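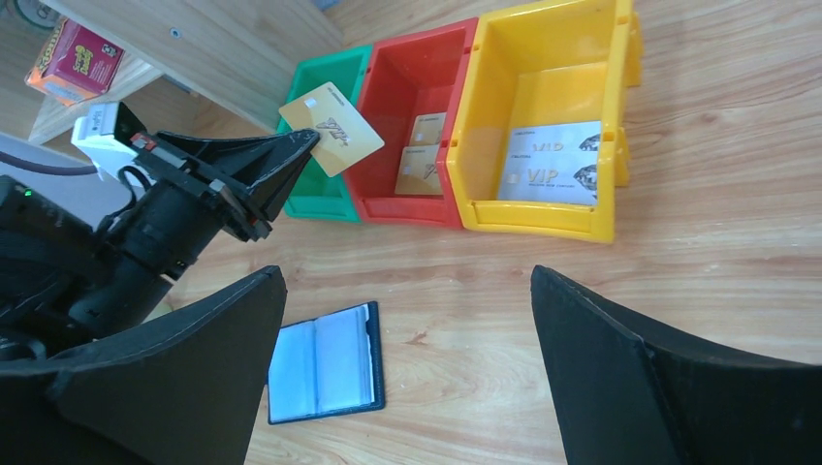 我用了九年的会员卡,上个月终于清理了一遍。起因是钱包的拉链坏了,换新的时候把里面的东西全倒出来,光卡就铺了半张桌子。超市的、理发店的、洗车的、两家书店的,还有一张我完全想不起来是哪里办的。很多店喜欢把卡做成金色,像照片里夹在绿色塑料盒上方的那张,拿在手里觉得自己是个重要顾客。我手上金色的卡有好几张,翻出来一查,多数已经没有用了。

先说理发店那张。当时充了1000块,说好打五折,店员还送了一瓶洗发水。剪了几次以后店面搬走,新地址要坐一个小时的地铁。我打电话过去问能不能退,对方说可以转让,不能退。后来转给了同事Umut Tekin,他家正好住在那一带,按余额的一半收的。他去剪过两次,说手艺还行,就是洗头的水不够热。

书店Stutalari的卡是另一种情况。它是积分卡,不用充钱,每次买书攒一点,满3000分换一张代金券。我查了一下,攒了这么多年,一共139分。问了柜台的人,积分每年八月清一次,我以前不知道。这139分都是今年买的两本菜谱攒下来的。卡我留着了,反正不占地方,书还是会去那里买。

洗车那张我犹豫得最久。里面还剩5次,没有过期,但是车前年就卖了。店里规定一张卡绑定一个车牌,换车牌要本人带着行驶证去改。我问邻居Yavuz Sarıgül要不要,他说可以,于是某天下午我们两个一起去了一趟。办手续的人翻了很久的登记本,因为我办卡的时候他们还没用电脑。最后改成了,Yavuz当场洗了一次,回来路上请我喝了茶。

健身房的卡没什么好讲的,大家应该都有过。Baysal那家倒是一直开着,每次路过都能看见里面有人在跑步。我的卡过期很久了,前台说补一笔钱可以恢复,我说再想想,到现在也没去。

整理的方法很简单。我在一张纸上画了三栏,写店名、余额、有效期,能查的当天就查,查不到的打电话。有几家现在只认手机号,卡片本身早就不需要了,我确认号码没错以后就把卡剪了扔掉。剪的时候注意磁条和卡号要剪断。要是里面还有钱,最好先让店里把余额写下来,或者自己拍一张查询页面,以后换了系统也有个凭据。

另外有两件事我以后会照做。一是不再充超过三个月用量的钱,折扣再大也不充。二是办卡的时候把规则拍下来,存在手机的一个相册里。合同上的字很小,回家以后基本不会再看,但真到要退钱的时候,对方第一句话就是“合同上写了”。

新钱包是在Grarnby买的,卡位比旧的少一半,现在放了身份证、银行卡、交通卡和书店那张。结账的时候店员问我要不要办会员,今天这单可以便宜二十块。我问要不要充钱,她说不用,报手机号就行,我就办了。

那张想不起来的卡还在抽屉里。上面只有一串数字和一个座机号码,打过去是空号。如果有人见过深蓝底、右下角印一只白色水壶的会员卡,麻烦留言告诉我是哪家店的。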